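Multdale Robotics Course
Handout 4: Recording Demonstrations with Hand-Held Grippers
Issued 2019-01-08

1. Purpose

In this unit each group records a set of manipulation demonstrations and submits it for training in Unit 5. No robot arm is used in this unit. The operator carries a gripper in each hand and performs the task directly. Arm work begins in Unit 6 and uses the same data, so errors made now will carry forward.

Read Handout 3 (camera calibration) before the lab. Groups without a signed calibration sheet may not record.

2. Task set

Each group takes one task from the Stisitz list:

S1. Pick up a bottle lying on its side and stand it upright.
S2. Move a jar from one side of the table to the other without tipping it.
S3. Hold a container with the left gripper and place a small object in it with the right.

A full set is 100 demonstrations of one task. A set with fewer than 90 usable demonstrations is returned for re-recording. Mixed sets are not accepted.

3. Tracking

The position of each gripper is computed from the printed markers on its cube. The software needs at least one full marker face in view. Two faces give a better estimate of rotation, in particular for turns of the wrist.

Common causes of lost tracking:

- a sleeve or cable lying across the marker face
- the cube turned edge-on to the tracking camera
- glare from ceiling lights on the printed surface
- one gripper passing in front of the other

If tracking is lost for more than 16 consecutive frames, the software discards the demonstration. Shorter gaps are filled by interpolation and flagged in the log. 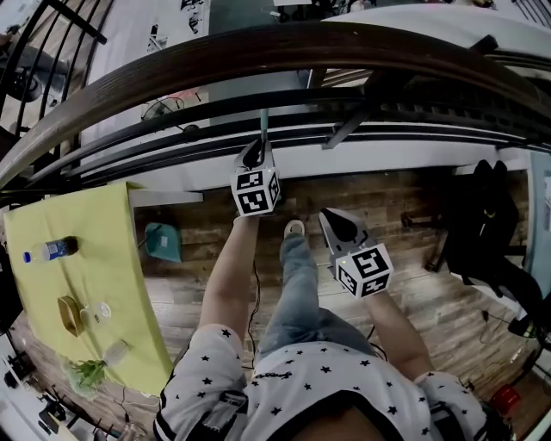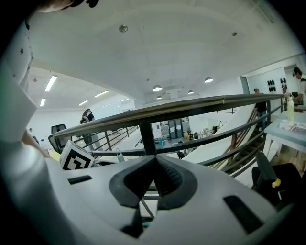 Figures 4.1 and 4.2. Hand-held gripper with marker cube: operator's view of both grippers (4.1) and view from a camera on a gripper, finger pads at center (4.2).

4. Two views of the same work

The head view covers the workspace and both hands. It is used to find the start and end of each demonstration and to check which hand did what.

The gripper view moves with the tool. Its lens is wide, and straight edges near the border of the image appear bent. Do not correct this by hand. The Marikar script applies the calibration from Handout 3 to every file in the folder. Because the pads stay at a fixed place in this view, it gives the clearest record of contact.

The gripper view also takes in a great deal of background. Walls, lamps and people will all be recorded. The training code crops the upper part of the image by default (see crop_top in the settings file). Leave the default in place for the first run.

5. Procedure

5.1 Check that both gripper cameras and the head camera are listed in the recorder window.
5.2 Clap the grippers together once in view of the head camera. This is the sync event.
5.3 Hold both grippers still for two seconds.
5.4 Perform the task at a steady pace. Do not stop partway to adjust the grip.
5.5 Return to the start position and hold still again.
5.6 Mark the demonstration as good or bad before starting the next one.

Change operators after every 13 demonstrations. Enter the operator's initials in the log at each change.

6. Submission

Upload the folder to the Bevard server under your group number. Include the log, the calibration sheet and a text file listing every rejected demonstration with the reason code. Do not rename the video files. The loader matches them to the log by name.

Reason codes: T (tracking lost), D (object dropped), S (no sync event), O (other, add one line of explanation).

Reading for next session: Handout 5, sections 1 to 3.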